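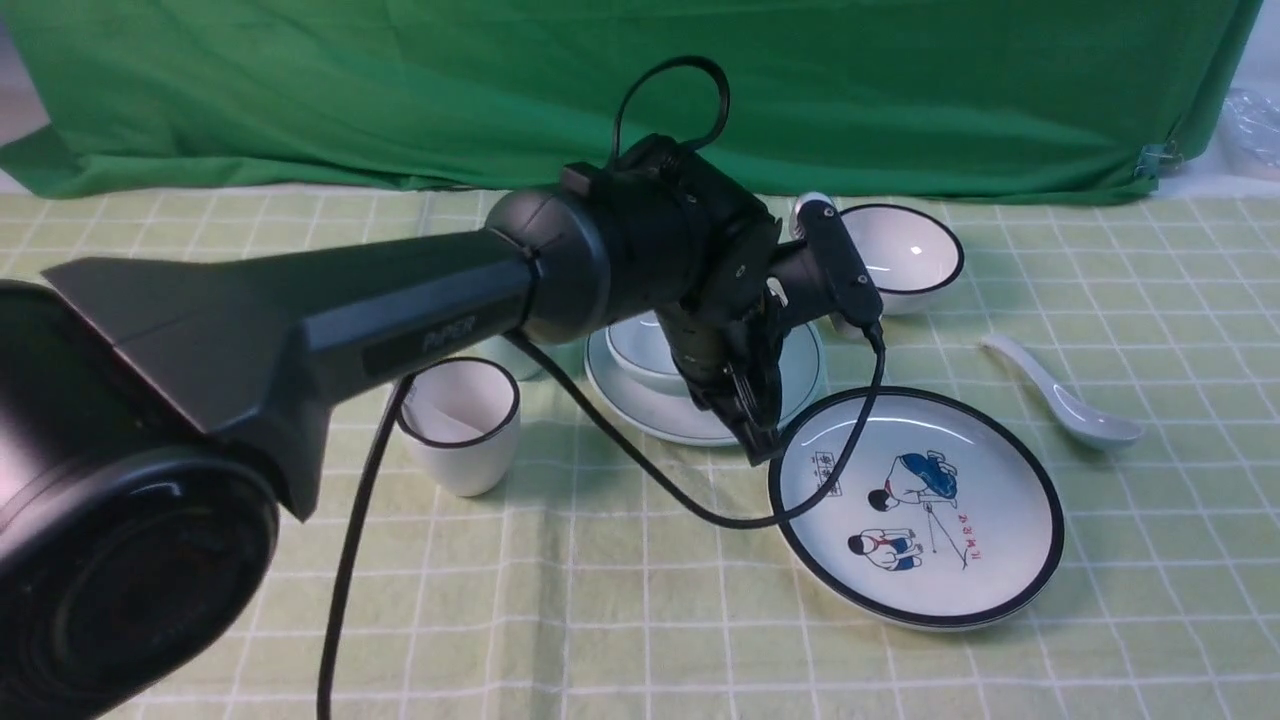
Figure 3. Decorated plate with dark rim, saucer with small bowl, and a further bowl on the checked tablecloth.

3.2 Tableware and decoration

The second group of the Ibarra survey consists of plates and bowls for daily use. We asked 30 households to lay a table in the way they do it for an ordinary meal, and we recorded 552 pieces. Most of them are white with a colored rim. The plate in Figure 3 belongs to a less frequent type, in which the center carries a cartoon drawing of children together with red Chinese characters.

Following Llorente, we treat the rim and the central drawing as two separate features. The rim stays visible during the whole meal - the drawing is covered by food and 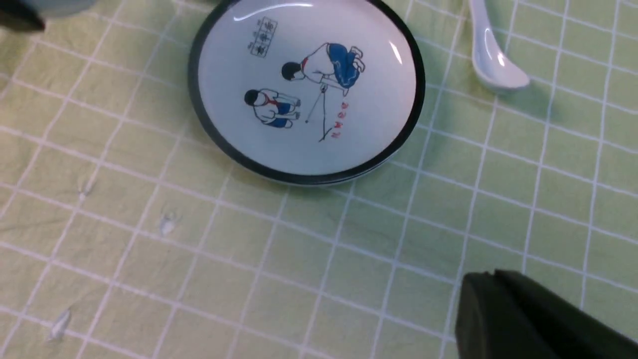
appears again only when the plate is empty. For this reason the drawing was coded on the empty plate. We noted the number of figures, their clothes and their posture. On the plate discussed in this section there are two children with red neckerchiefs, one bending over and the other, smaller, in a crouching position. The rim was coded simply as "dark", as its color is difficult to judge under different light. The same rule was applied to the bowls.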